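Search this site

3.2 Collecting the jar task

Jars were the task the class kept coming back to, and they gave us our favorite results of the whole course! Each student team recorded 13 demonstrations with a pair of hand-held grippers, one in each hand, and trained its own policy on them. Shayne Lockyer's team (named Mavis) added 10 more in which the starting spots were changed between runs – a small change to the protocol, but one that we now recommend to any class with limited lab time. Figure 2 gives views from the recordings.
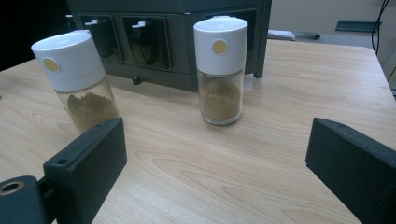
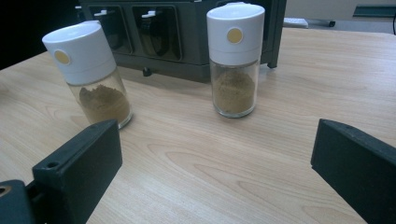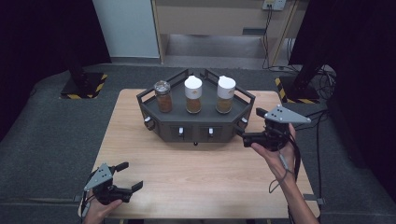
Figure 2. Jar task. First and second: gripper views with two white-capped jars on the table. Third: head view with three jars on top of the gray unit.

The gripper views are close and low, so a jar can be hidden by a finger just when it matters most. The head view helps a great deal with this, and we were delighted by how quickly the teams learned to read the two kinds of view together. Bent Dalsgaard's team trained with and without the head view, and we compare both versions in Section 4.

Related items
Priltberg: notes on a first gripper course
Teaching with Zultosia, September update

Contact | Copyright | Back to top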